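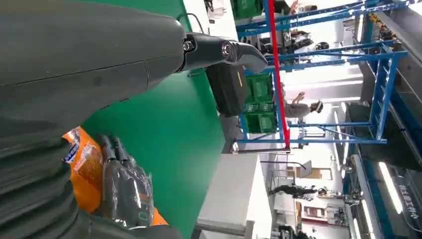

The Pama teleoperation kit is a headset, a pair of hand controllers and a small base box, and it's sold for recording demonstrations on two-armed robots. We bought ours through Massawe in December and have used it most working days for picking and placing packaged goods. Soft packs are a hard test. A crumpled orange snack bag with a dark, shiny plastic package lying over it asks a lot of the operator, and the kit gives you no feel for how hard you are squeezing. You learn to go by eye.

Setting up took 2 hours. The Dremton software found the arms without trouble, but the hand calibration has to be done again each time you change operator, and the manual says very little about it. Gretden make a similar kit that remembers each person's settings. I missed that.

The wrist view comes through at 720 lines. That is fine for edges and colours and poor for small print, so don't expect to read a label with it. The delay is small enough to forget after the first morning. 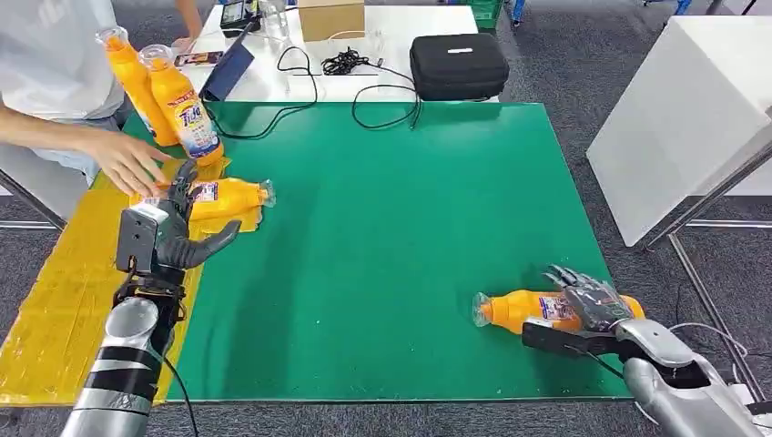
Bottles are where the kit does its best work. A new operator can usually close a hand around one lying on its side within a few tries, and most of the recordings are good enough to keep. Using both hands at once is harder. The controllers drift a little if you hold them still, and you have to press the reset button before carrying on.

The headset is comfortable for a spell but heavy at the front. We swap over when our necks start to ache. The strap has already frayed at one side.

We have 500 recordings saved so far and have lost 2, both when the base box was switched off before the file had closed. A warning light would help.

I would buy it again for this sort of work. For very small parts I would look at the Gretden first.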